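4. Recording a tabletop session

This section assumes both Grerero grippers are charged and paired (see section 3). Revised Jun 4, 2021 by Marloes Kramer.

4.1 Choose a table you would normally use. The Sovex sales sheet says any surface will do. We have doubts, and so far we've had the best tracking on a plain cloth in one color.

4.2 Pile on mixed household objects. Boxes, soft toys, crinkly packets and clear bags should overlap. A neat row is easy to record and teaches the model very little.

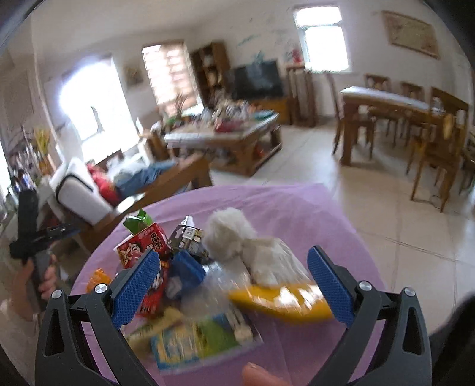 Figure 4-1. Mixed pile on a round table, gripper open.

4.3 Start recording on both grippers, then wait 2 seconds before you move.

4.4 Pick up one object at a time. Close the pads until they hold, lift, and set the object down somewhere else on the cloth.

Caution: Keep your free fingers away from the linkages while the pads are closing.

Note: Shiny packaging is where we trust the automatic labels least. Bunlow, the labeling tool, reports a confidence score for every grasp. Treat that score as a guess — it has been high on grasps that plainly missed.

4.5 Include clear objects in every session. An empty water bottle held lengthwise between the pads is a good one. Do several lifts with it, from different sides, and keep the failed ones.

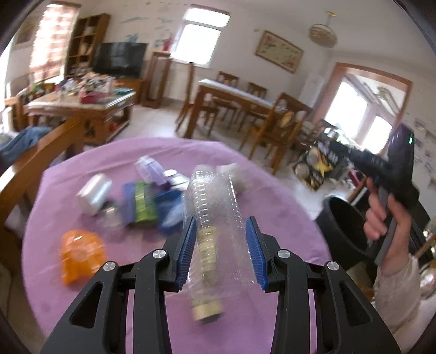
4.6 Stop at 200 lifts, or sooner if your wrist gets tired. Tired hands make jerky recordings, and the smoothing filter hides this without fixing it.

4.7 Upload to the Verschueren folder and watch some 300 frames yourself before marking the session complete. The green "passed" badge only means the file opened.

Note: A larger set is promised to cure most grasp errors by July. Until we see test results, log every error as before.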